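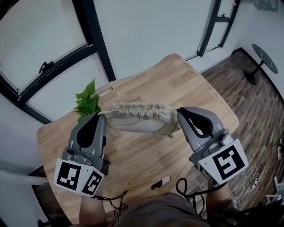 3. Making and testing the bag

Right, on to the fun bit! I'd settled on a drawstring bag by then (the zip pouch was a disaster, see section 2) and I wanted plain beige cloth so any wonky stitching would show up and I'd have to be strict with myself. The cloth came from Beminska and cost me 235 pence for the remnant, which I was very pleased with.

I left a channel along the top for the string, so when you pull it the opening goes all ruffled. My first channel was 22 mm deep and looked lovely, but Araceli Valcárcel in my group thought the gathers were too bulky, and she was right, annoyingly. I unpicked the lot and went narrower. The string is thin and comes out at one end only – I like how it trails, though it does slip back inside if you forget the knot (I forgot the knot twice).

For the tests I used the pale wood table with the slots cut in it, because it's smooth and a bag lying flat on it slides about easily. Each go was opening the bag, putting something in, then pulling it shut again. We did 332 goes altogether, mostly in October, and the seams held for all but the last few.

3.1 What I'd change

A thicker string, definitely. Valeriano Tejada suggested a bead on the end, and I've ordered some from Stutero to try on the next one.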